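Setlow Parts Co-op
Minutes of the monthly meeting, January
Posted by the minutes secretary
Search minutes Go

Opened at 6:30 p.m. with a great turnout and even better coffee. December minutes approved with no changes.

1. Brake pad sorting
The Plustville depot is down to 364 unsorted pads, and the members who took this on deserve a big round of applause! Agreed that every pad gets laid out friction side up so the groove is easy to check before boxing.
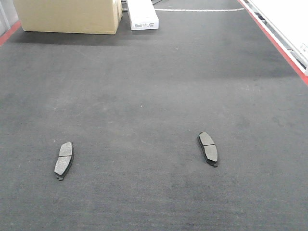
Two pads on the gray carpet, each with its groove across the middle.

The depot would love a few more hands on the evening shift - no experience needed, and the training is fun.

2. Matching sets
Long and lively talk about mixed sets. Agreed to go by the shape of the backing plate first, then the groove, and to check against the Fluvar list whenever there is doubt. The new list runs to 1183 entries and is a joy to use.

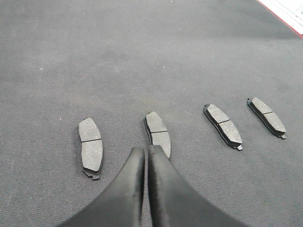
Disc brake pads on the dark gray mat, speckled faces up.

Action: print two copies of the list for the depot by February.

3. Steel bench and blue bins
Everyone is delighted with the bench. Wiping it down at the end of each shift was agreed without a vote. Bin labels are still to come from Stöcker - the quote was $129, approved.

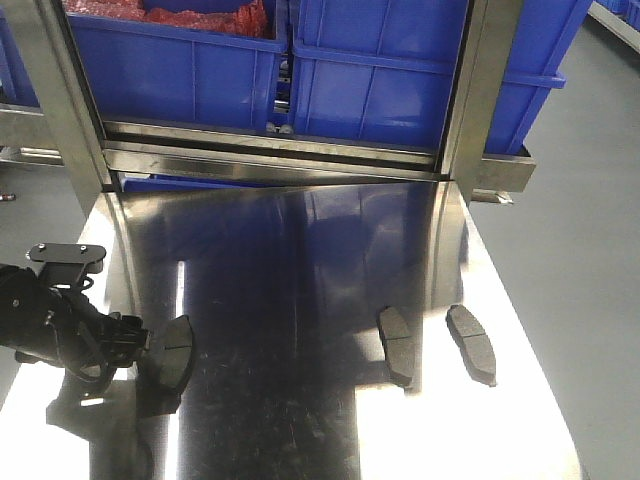 A request to keep netting and small metal parts in separate bins was also approved, starting with the next delivery.

4. Next meeting
February, 6:30 p.m., same room. Closed at 7:50 p.m.

2 comments Share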